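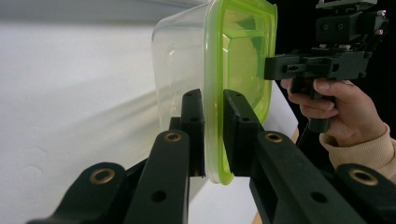 Gripper loses clear containers on handover

Nazareno Lo Presti
Left fingers drift open when the right gripper takes the rim. Log shows fault 1565 – position deviation. Happens with thin-walled plastic only. Bushings checked, no play.

Yhon Urrego
1565 is a following error. Lower the closing force to 50 percent and add a 2 second dwell before release. If it persists, re-zero both fingers with the jaws empty.

Davine
Same here. Restarting helped for a while.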